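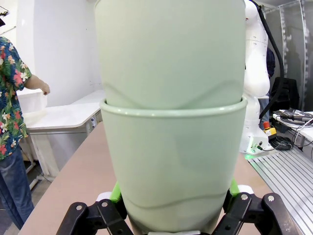 Two of the sage-green containers, nested.

Damitz nesting containers, sage green

Tested by Nandi Mtshali

Damitz sells these as general-purpose containers for kitchen, desk or bathroom. I bought a set of 10 in August and have used them daily for 14 weeks, mostly for cutlery, pens and dry food scoops. The points I wanted to check were stacking, rim strength, stability when part full, and how well the finish stands up to washing.

Shape and finish

The body tapers to a narrower, rounded base. The outside is smooth and plain, with no printing or label, and the only decoration is a shallow wavy line in relief. The line is low enough that food residue wipes out of it with a cloth. Gloss is fairly high, and the rim in particular picks up reflections from ceiling lights. Buyers who want a matt finish should look at the Virari range, which comes in a similar green but has straighter sides and takes up more shelf when stacked.

Rim

The rim is thick and rounded. It is the stiffest part of the container and the best place to lift from. Squeezing the body below it produces a little flex, which returns fully on release. None of my 10 has split or whitened at the rim. The rounded edge does make pouring untidy: rice and lentils run over it in a wide stream, so use a scoop.

Nesting

One container drops well into the next. Dry, they separate with a light twist. Put away damp, they grip, and two of mine needed warm water run over the outer one before they would part. Leave them upside down on a rack until fully dry. Annatjie Modise, who tests storage for this site, had the same result with her own set and now keeps a strip of kitchen paper between each pair.

Stability

Empty, a single container is easily knocked because the base is narrow for the width of the mouth. With dry rice to a third of its height it stays put under a normal bump. Tall items such as wooden spoons move the weight upwards, and with more than six in it I would add a few pebbles at the bottom.

Washing

I ran 40 dishwasher cycles on two of the set, top rack only, and hand washed the rest. Side by side the colour matches. The gloss on the machine-washed pair is slightly duller on the inside, unchanged on the outside. Tea left overnight marked one interior, and bicarbonate of soda removed it.

Lids

None supplied. The Illilberg flat lid sits on the rim but does not seal. The Ngcobo stretch cover does seal, though it hides the rim and stops the containers nesting.

Verdict

Good rim, good nesting when dry, base too narrow for heavy utensils. Recommended for light storage. Four out of five.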